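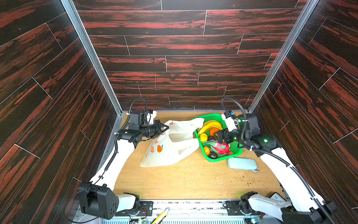
Home News Interviews Hardware Events Subscribe

The fault that Géza Kelemen spent most of April chasing was a grip-force limit that stopped being a limit. Kelemen is the controls engineer for the bimanual packing cell at Prellen, where two arms transfer produce into plastic shopping bags. The work divides unevenly. One gripper pinches the edge of the bag while the other goes down into a green basket where bananas, an orange and a dragon fruit share the same small space. "The holding arm has the dull job, and the dull job is where it failed," he said. "It's supposed to keep a thin piece of plastic from moving. If it squeezes too hard on plastic you don't see anything. If it squeezes too hard on a plum, you do."

The limit is set in Botgate, the supervisory software that sits between the task controller and the two arms. Each gripper has its own ceiling. When a command exceeds it, Botgate is meant to cut the command down to the ceiling and write a line to the log.

For most of the month it wrote the line and left the command alone.

"The log said 'clamped' every time," Kelemen said. "We read the log, and we were satisfied. The value in the log was the value after clamping. The value on the wire was the value before."

The first sign was heat. A motor in one gripper reported 70 degrees Celsius during a long hold, with the alarm set at 92. No alarm was raised. Kári Lauritsen, who handles safety review for the cell, noticed the figure while looking for something else.

"I was checking door interlock times," Lauritsen said. "The temperature was in the next column. Seventy is allowed. It was also well above what that motor had shown on the same hold the month before, and the task had not changed."

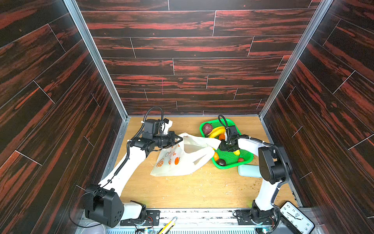

Lauritsen asked for a current trace on both grippers and compared it with the commands recorded by Botgate. The two did not agree. Out of 1369 logged clamp events, none showed a matching drop in motor current.

Kelemen's first theory was a bad current sensor. He swapped the gripper for a spare from Drodoten, the integrator that built the cell, and got the same trace. The second theory was calibration drift, and that cost him several more days. "I wanted it to be hardware," he said. "Hardware I can hold in my hand and put in a drawer."

The cause was in the update that added handover holds, in which both grippers have the bag at once. To support this, the command path had been split in 2. The clamp ran on a copy of the command, and the copy went to the log. The original went to the arm. Single-arm moves took the new path as well, so the fault covered all motion in the cell.

The existing test had passed. It sent an excessive command and looked for the word "clamped" in the log.

"It tested the message," Lauritsen said. "A force limit should be tested with a force gauge between the fingers. We had the gauge. It was in the procedure for commissioning and it was not in the procedure for updates."
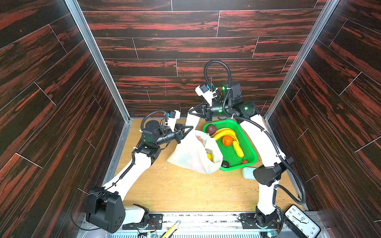
Both grippers on the bag during a transfer run.

No one was injured. Staff do not reach into the cell while the arms are powered, and the interlock works on a separate circuit that Botgate cannot override. Lauritsen still classed the event as a safety failure. "The force ceiling is listed in our risk assessment as a protective measure," he said. "For that period it did not exist. The outcome doesn't change the classification."

Kelemen disagreed at the time and says he has partly come around. He would have called it a process fault, given that the ceiling was chosen to protect fruit. "Kári's answer was that the document doesn't say fruit. He was right about the document."

The fix moved the clamp to the last step before transmission, after the point where the paths rejoin. The log now records the commanded value, the sent value and the measured current on one line. If the last two disagree for longer than a set interval, the cell stops and needs a manual restart.

A gauge check on each gripper is now required after any software change. Vass, which runs a second cell on the same software, was sent the traces and has adopted the check.

One item remains open. The new comparison stops the cell during fast closes, when the current peaks before the fingers meet the plastic. Kelemen wants a longer interval. Lauritsen has asked for more traces before he signs it.

3 comments | 14 shares | Print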